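Bombridge Evening Course: Arranging a Shared Work Room
Handout 4 – Work surfaces
Prepared by Raghavendra Murthy

Please read before the practical part. Bring a tape measure and a pencil.

4.1 One long surface or two separate ones

Last time we spoke about storage. Now we come to the tables. In a small room the first question is always the same: do we put the tables together, or do we leave a passage between them? Both answers can be right. It depends on what kind of work is done and how many people must reach the middle.

When two tables stand end to end, you get a long surface and you can move a thing from one part to the other without lifting it high. The price is that you lose two short sides where a person could sit. Muthu Nair measured this for the Veltthorpe room and found that the group lost 17 cm of passage on the door side, which they had not expected.

4.2 The seam

The place where two tops meet is called the seam in this handout. Check three things:

Height. Put a straight ruler over the seam. If it rocks, one table must be raised at the feet.
Gap. Small parts, such as screws, pins and pipe fittings, fall into an open gap. Push the tables until the edges touch, then check again after one day of work.
Width. Tables of different width leave a step at the side. Put the step where no one walks.

4.3 Where to keep the things

Objects which are used often but not all the time should stand at the back, against the wall. The middle stays free for the work itself. In the Sundaram exercise many of you filled the front edge first – please do not do this. An elbow needs that place.

A pale top is good for finding small metal parts, but it shows every mark. Wipe it at the end of the session, with a cloth that is only a little damp.

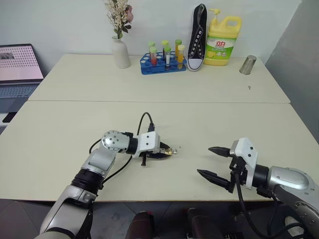 Fig. 3. Two cream-white tables end to end, with objects kept along the wall.

4.4 Task for September

Draw your own room from above. Mark the seam, the passage and the back row. Write the length of each table in cm. The longest row in our records is 377 cm, so one sheet of squared paper is enough if one square is 10 cm.

Hand in the drawing together with your list from Handout 3.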